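How do you look after a robot's hand?

Hokero Kids page. By Ziad Karaki. 2022-08-19

Right, quick one this week, there is a parts box on my desk and I've got to get through it before tea.

Lots of you wrote in asking what happens when a robot gets poorly. Good question! Mostly it doesn't get poorly all at once. It gets a bit stiff. Or a bit wobbly. Just like a bike that has been left in the shed all winter. So somebody has to look after it, and at the Bataineh workshop in Estholm that's me.

Today, just the hand. The proper word is gripper.

Fingers first

A gripper doesn't need five fingers. Ours has two. They come together, they pinch, they come apart again. That's it, that's the whole job. Try it now with your thumb and pointing finger. Pick up a sock. See? You can do loads with two.

The fingers don't bend in the middle like yours do. No knuckles. Instead there are long flat bars called links, and they cross over each other like scissors. When the bars move, the fingers move with them.

Where two bars are joined, they have to be able to turn. We call that a pivot. Your elbow is a sort of pivot, so is a door hinge. Look out for the shiny brass-coloured rings. Those are the places I fuss over most.

Why? Dirt. Fluff, dust, hair, biscuit crumbs (yes, really). If it gets into a pivot the bar can't turn nicely and then the fingers come together wonky. A wonky pinch drops things.

Testing the pinch

After every clean we do a pinch test. You might think we'd use something hard, like a block. We do use a block, but a block is easy! It stays where you put it. Cloth is much trickier. It flops, it folds, it slides out, it's never the same shape twice. So a fluffy towel is a brilliant test. Also the towel has a different colour on each side, so it's easy to see which way it has folded over.
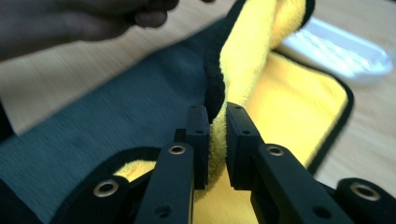
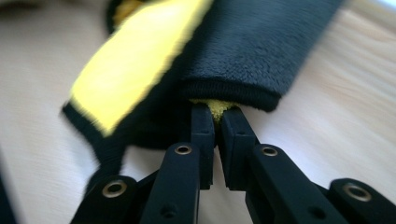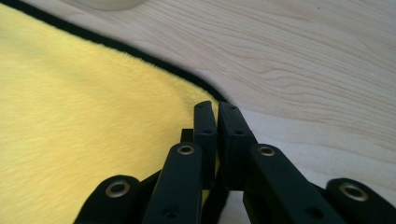
The gripper and the two-coloured towel. Can you find the brass-coloured rings on the black bars?

Have you found them all? Now look at the tips of the fingers in the first picture. Those flat blocks are the pads, and they're squeezing a fold of towel between them. See the hand up at the top, holding the fold? People and grippers often share a job like this. One holds, one pinches.

In the middle one there's just a little tuft of yellow poking up between the pads. A small pinch like that can be enough.

What I check, in order

Got my list here, it's a bit oily.

1. Stop. Nothing gets touched untill everything is still and any power is off. Every time, even if I'm in a rush. Specially if I'm in a rush.

2. Look. Cracks in the bars? Bits of fluff stuck in the gaps? I use a torch and a soft paintbrush.

3. Wiggle. Each bar, very gently. A tiny wiggle is fine. A big wiggle means a joint is getting worn.

4. Line up the pads. Close the fingers slowly and look at the tips. Are they level? If one is higher than the other, something has shifted and I have to find out what.

5. Screws. Snug, not squashed. If you tighten a screw too hard in plastic you can split it and then you need a new part. I've done it. Twice.

6. Pinch test. Towel, then block, then towel again.

We write down every pinch in the Boltutia book (that's what we call our big green notebook, don't ask). Last time we did 222 pinches before I was happy. 14 slips. Most of the slips were on the thick edge of the cloth, where the stitching is, so I cleaned the pads and went again. Better.

If a part is broken

Then it comes off and a new one goes on. Only the broken bit though! That's the clever thing about building a hand from lots of small parts. One cracked bar doesn't mean a whole new hand. Takes me some 3 hours if I can find the right screwdriver, longer if I can't.

Old parts go in a tray so we can look at where they cracked. If lots of them crack in the same spot, the next ones get made thicker there.

Make your own

You need: strips of stiff card, paper fasteners (the brassy ones with legs), a grown-up to help make the holes.

Cross two strips like an X. Fastener through the middle. Now open and shut the bottom ends and watch the top ends. They move too! Add more strips on to make it longer.

Then try picking up a flannel. Then try it with the fastener pushed in really tight, and then a bit loose. Which works best? Write it down, thats what engineers do.

Send us your drawings. In October we're doing wheels.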